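About Skedis

Skedis began with one yellow bench and almost 200 odd bits of black moulding that Marilou Javier couldn't bring herself to throw out. We sort, match and pack small parts for local makers, and we love it! Customers like Prodex and Hutapea send us trays, covers and caps by the boxful, and every piece gets its turn on the yellow. 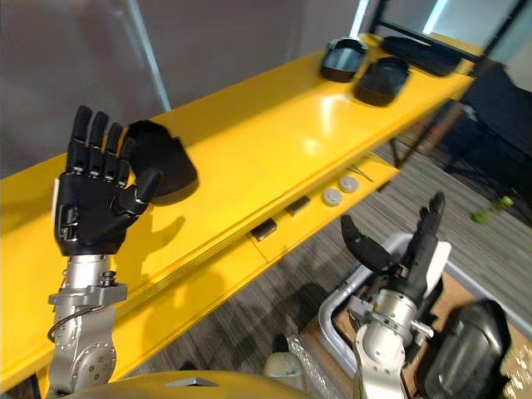 Trays on the top, small pieces on the shelf underneath.

Why yellow? Larasati Jugah picked the colour, and she was right — a dark part shows up on it straight away, even at the end of a long shift. We've painted all our benches to match.
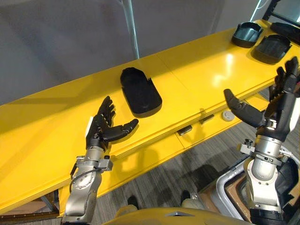

Black trays spaced out along the bench.

Bigger pieces stay up top where there's room to turn them over. Caps, rods and other fiddly things live down below, behind the lip, so they don't roll off and end up under somebody's boot.
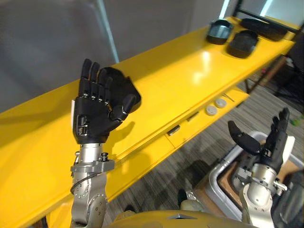 Our smallest order so far was 30 pieces, and we were just as chuffed to get it as any of the big ones. Drop in and say hello if you're nearby — the kettle's usually on.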